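About Kondero Laundry

Kondero is a contract laundry and training workshop run by Gisine Household Services from a single-storey unit on the Abernathy estate. We wash, dry and fold domestic loads for lettings agents, small guest houses and private customers, and we teach the same work to people starting jobs in housekeeping. The floor area is 159 square metres, split between a wash room, a drying room and a folding room. Last year we handled 1,485 loads.

Work is taken in by the bag and kept by the bag. Each customer's items are weighed at the counter, given a numbered tag and sorted by colour and fibre. Loads from different customers are not combined. Whites go through at 60 degrees unless the care label gives a lower figure, and woollens are washed by hand on a separate bench.

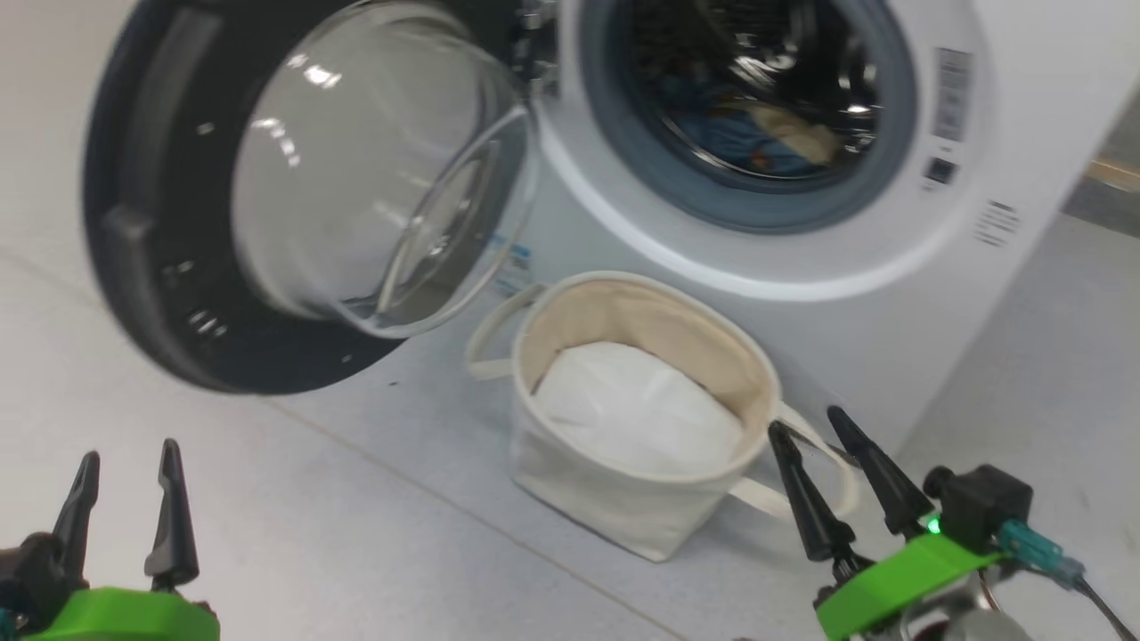
Loading and unloading are taught on front-loading domestic machines, the type most trainees will meet in flats and guest houses. The drum is checked by hand before and after every load, including the fold of the door gasket, where socks and coins collect. Trainees set the basket on the floor directly under the open door, so that anything dropped between drum and basket lands in canvas and stays off the tiles. Our baskets are lined and have a fabric handle at each side. They are carried by both handles and filled no higher than the rim when going up or down stairs. The door is left ajar overnight.

Drying is by heated cabinet or line, according to label. Folding follows the Kudel sheet, our own one-page standard, which gives finished sizes for towels, bed linen and shirts. Items that need mending are set aside and listed on the return slip. No repair is made without the customer's agreement.

The training course lasts 4 weeks, with no more than 2 trainees to an instructor. It covers sorting, stain treatment, machine care, ironing and storage. Applicants need no previous experience.

The counter opens at 7.30 am and is closed on Monday. Collection and delivery are available within the town boundary.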